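Zokico presents new setup and care service for two-arm robots

URNULACH, August – Zokico, a maker of service robots with two arms, today announced a new service for the setup and care of its machines. The service covers the whole robot, from the shoulder housing to the fingers of both grippers, and is open to all customers with one machine or more.

Until now, customers received a manual of over 200 pages and had to adjust the machine alone. With the new service, a Zokico technician first sets the robot up in simulation, in rooms and corridors with furniture, rugs and small objects on the floor. The camera angle, the reach of each arm and the closing of the fingers are tested there, and the values are then loaded to the real machine.

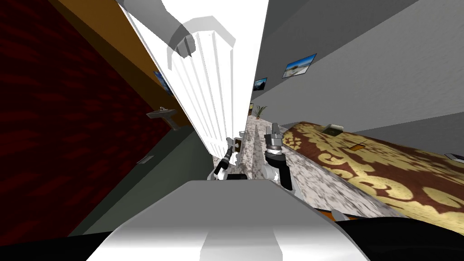
The test program has 646 steps and is repeated after each exchange of a wrist or a finger. If the left and the right arm do not give the same result, the technician checks first the joint of the wrist and after that the cable in the shoulder. Most corrections need less than two hours.

"Our customers asked us many times how they can know that the robot is still well adjusted after a repair," said Meenakshi Panicker, head of service at Zokico. "Now we can give them a clear report, and they can compare it with the report from the first day."

The company Jiang, which supplies the finger pads, will keep spare sets in stock at its warehouse in Dernemia. Zokico recommends to change the pads every six months and to clean the wrist with a dry cloth only.

Orders for the service are accepted from August through the regular sales contacts. Existing contracts stay valid and can be extended at any time.

Press contact: Zokico, Service Department, Urnulach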